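teleop day 2 at the Gandcombe flat. fridge task. thread bc my wrists need a break

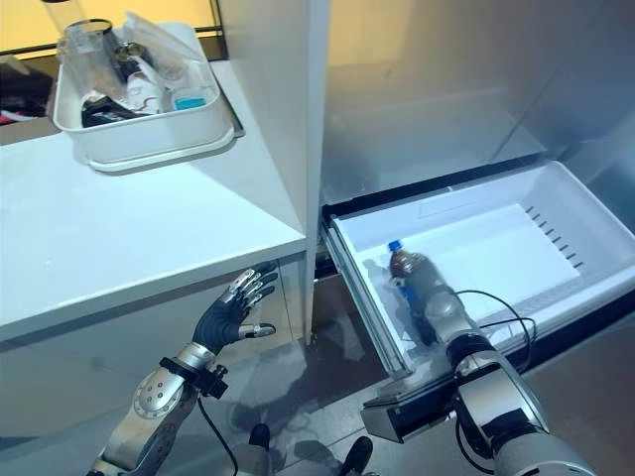 1/ pulling demos by remote for the bottle pick. I drive both arms, Ada Mazza watches the log and yells when a joint gets close to its limit

2/ drawer is tight. come in too low and the forearm hits the lip, too high and you grab cap. wrist angle first, THEN reach. took me 30 bad tries to learn taht

3/ left hand just parks open. tried resting it on the counter, policy learned to lean on the counter. nope

4/ keeping the slow ones too. Nives Zuccaro wants messy demos in the set, recoveries esp. fine by me, got plenty

5/ target is 900 by end of month. 8 per battery swap if I dont fumble. do the math, I'd rather not

6/ anyone running a lighter leader arm for this? shoulder is toast. dms open, back on it after luch

We use cookies to improve your experience. Accept all | Manage settings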